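Pondley Type: Frequently Asked Questions

What file formats are included?

Every desktop license comes with OTF and TTF versions of each style. The outlines are drawn as cubic curves and converted for the TTF files, so the OTF is the better choice for print work. Web licenses include WOFF2 only. Plain WOFF was dropped when Clisex was updated to version 5, and older WOFF files can be supplied on request.

How many styles are in Clisex?

Clisex has 11 styles, from Hairline to Black. There are no true italics. The slanted styles some customers remember were part of a trial release and were withdrawn because the curves on the S and the 8 had not been corrected after slanting. Please do not use your application's fake italic button on the heavier weights. Stroke contrast goes wrong in the bowls and the diagonals of the K separate from the stem.

What is the difference between Cardoso and Cardoso Pattern?

Cardoso is a text face with a normal character set. Cardoso Pattern is a set of tiles, rules and small ornaments that share its line weight.

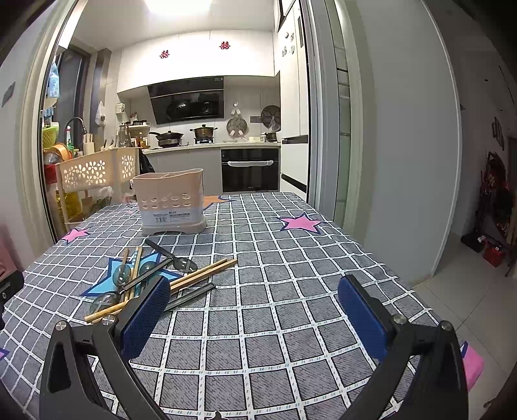

Cardoso Pattern is built on a square em, and every tile fills the full advance width with zero side bearing. Set the line spacing equal to the point size and the tiles will join on all sides. A grid of double lines with stars scattered over it, as on the gray tablecloth, can be made from the double-rule tile and the star ornaments. The stars are separate zero-width glyphs, so type the star first and the tile after it. If thin gaps show between tiles on screen, they come from anti-aliasing and will not print. Converting to outlines and merging the shapes removes them for screen export.

Can I set outlined ornaments in two colors?

Yes. Each ornament has a fill glyph and an outline glyph with the same width and origin. Place two text frames on top of each other, set the fill in the lower one and the outline in the upper one, and color each separately. Layered color fonts in the COLR format are included with the web license but support varies between desktop programs. The two-frame method works everywhere.

Why don't the letters in Drerkelska Script connect?

Check these settings in order:

Tracking must be zero. Any other value pulls the joining strokes apart or makes them overlap.
Kerning must be set to Metrics or Auto. Optical kerning ignores the kern table and breaks the joins.
Contextual Alternates must be on. Without it, the letters b, o, v and w use their default exit stroke, which sits too high for most of the letters that follow. 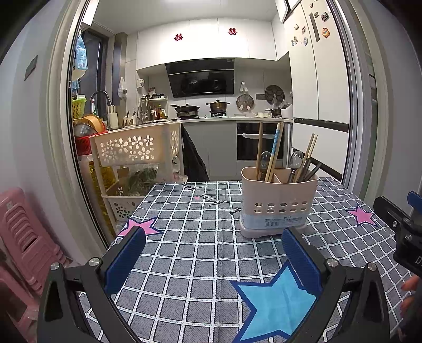
If all of these are correct and the gaps remain, the program may not support OpenType features. In that case you can insert the alternate letters by hand from the glyph panel. They are encoded in the Private Use Area for this purpose. Text set this way will not search or copy correctly, so keep a plain version of the wording elsewhere.

Drerkelska Script is not meant for all-caps setting. The capitals have entry swashes that collide with each other.

Which languages are supported?

The full Cardoso family has 3321 glyphs and covers Latin, Greek and Cyrillic, including Vietnamese. Clisex covers Latin only. Drerkelska Script covers Western and Central European languages. Turkish is supported, but the dotted i needs the language tag set in your document.

How many computers does a desktop license cover?

The basic license covers 5 computers at one organization. Larger counts are priced on the order page. A laptop and a desktop machine used by the same person count as two.

Can I modify the fonts?

You may convert text to outlines and change the outlines as you like, including for a logo. You may not edit the font files, rename them or generate new formats from them. If you need an extra character or a changed accent, write to us with the font name, the version number and the Unicode value.

My fonts still show the old version after updating.

Remove the old files, clear the font cache, restart, and then install the new files. Documents that embed the old version will keep it until they are saved again.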